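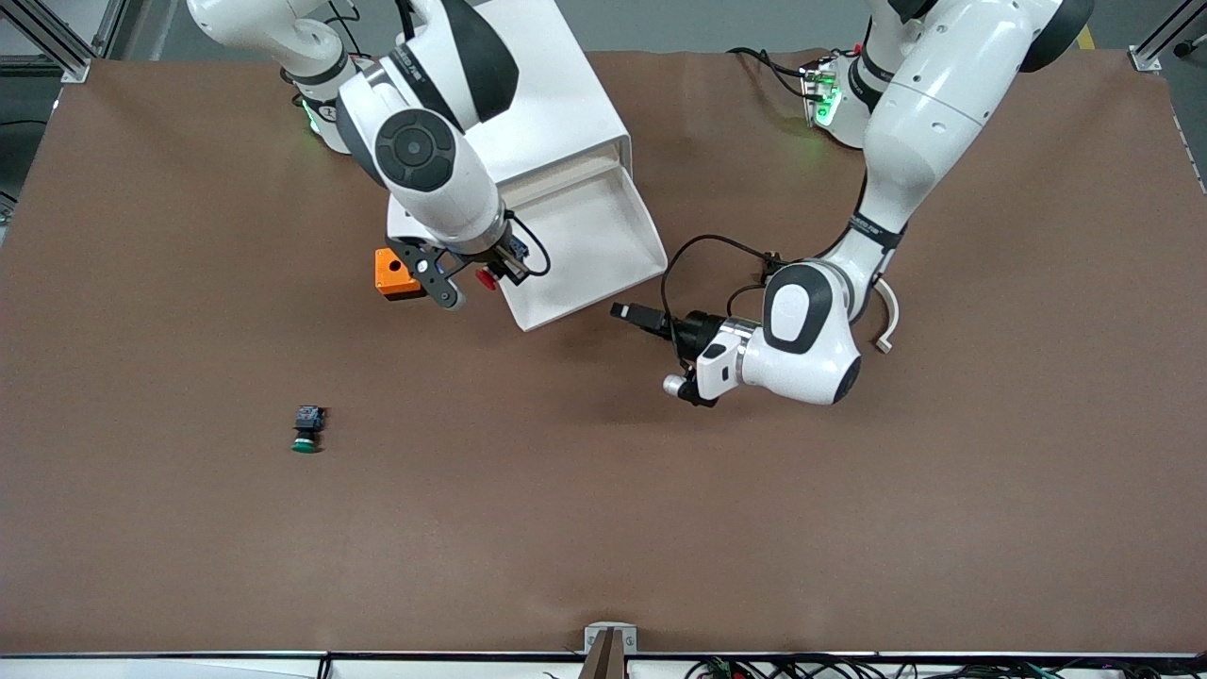
Figure 3. Two-arm cell at the Biststead site. The right arm holds an orange block beside the white container; a push-button part lies on the open table.

4.2 Setup rules for shared work cells

We wrote the setup rules after comparing notes between the Toldale and Biststead sites, and we were delighted by how short the final list could be. An operator may start an episode only when every loose part lies within reach of at least one arm, and no part may rest on a cable. Cables at the wrist keep enough slack for a full turn of the last joint (Rai's measurements put the minimum at 155 mm for our arms). Both arms must be clear of each other before the first grasp command is sent.

Mixed parts deserve a rule of their own. Plastic clips, metal fittings and small tubes 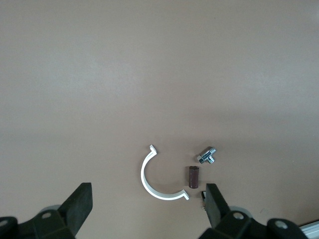 behave very differently under the same grip force, so the limit is set by the most fragile part in the group and stays there for the whole episode. Closely grouped parts are welcome! They give the policy exactly the kind of choice it will face in real assembly work, and we ask only that the fingers come in open and stop above the table before closing.

Of the 657 episodes logged under the rules, 27 were rejected at review, most of them for a missing start pose. The Tandier checklist, which we used as a starting point, has 68 entries; ours fits on one page taped beside the stop button. Section 4.3 turns to what the operator writes down after a failed grasp.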